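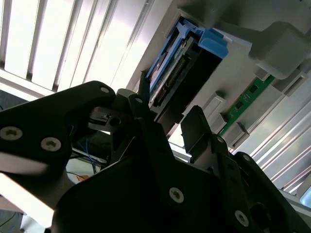

Blue caddy, drive still in it, pins facing out.

**From:** Kane Halliday
**Date:** 06/06/2024
**Subject:** Re: [oldboxes] blue caddies, which way do they come out

Quick one, on my way out the door. Answers in between.

> Picked up 2 of the gray towers from the Trodville office clearout. Both have the blue plastic drive caddies. I can't get either one to budge and I don't want to snap anything. Is there a screw I'm missing?

No screw on mine. Raised tab on the end of the caddy, see pic. Squeeze it in toward the drive and pull straight, don't wiggle. If it's stuck it's probaly the cables. Unplug power and data first, then try again. I tip the case over at an angle so I can get at the bay, much easier than poking around with it flat on the bench.

> Also do the blue rails matter or can I just slide a bare drive in?

They matter. Bare drive will sit in there but it rattles, and sooner or later it leans on the data cable. Keep the caddies even if you toss the drives!! I've been looking for spares since March. Skerkon had a box of them, wanted silly money, and half had the tab broken off.

> One of them has a label saying 401 on the side, is that a model number?

Room number I'd guess. The Zonville ones had the same kind of sticker. Peel it, a bit of cooking oil gets the gum off.

> And is it safe to touch the gold contacts?

Try not to. Hold the drive by the sides. If they look dull, clean eraser, lightly, then brush the crumbs off. I did a whole stack for Suwannarat that way and only had to redo a couple.

Going back in: pins toward the open end of the bay, push till it clicks. If no click, pull it out and look at the rails, sometimes one has popped off the little peg and is sitting crooked. Don't force it, thats how the tabs go.

Other thing, before you wipe anything, write down which drive came from which tower. Masking tape and a pen is fine. I mixed up two last time and lost an evening to it.

If you end up with extra caddies I'll take them, any condition as long as the tab is there. Can swap for power cords, got way too many.

More tonight if I get a minute

Kane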